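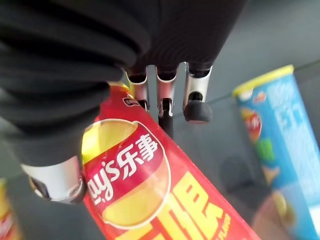 Student Robotics Club Takes On the Snack Shelf

Veltwood — Picking up a bag of chips is easy until you ask a robot to do it. Students in the Stasiv robotics club have spent the fall learning that lesson, and they are having a great time with it!

The club, which meets at Veltwood's Herkik learning center, has 18 members this year, up from just a handful when it began. Their project is called Zarkanier, and the goal is to teach a robot with multi-fingered hands to sort everyday groceries. Chip bags and tall chip canisters came first. Bags crinkle and slide when they're pinched too hard, and a tilted canister can roll off before the thumb gets near it, so each one needs its own kind of grip.

Members take turns guiding the hands through a grasp, saving each attempt, and marking the good ones for training. They have logged about 700 tries so far — the early ones, they admit, include plenty of crushed chips.

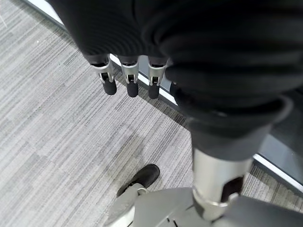

Finger timing has been the big topic at recent meetings. Closing all the fingers at once tends to push a bag away, and the students are now trying a slower start with the outer fingers. One pair has been rewriting the code for the wrist, too, and the whole club crowds in whenever a new version gets its first run.

The club will show its work at the center's open house in December, starting at 4 p.m. Admission is free, and visitors can pick which snack the robot goes for next. New members age 16 and up are welcome, with no coding experience needed.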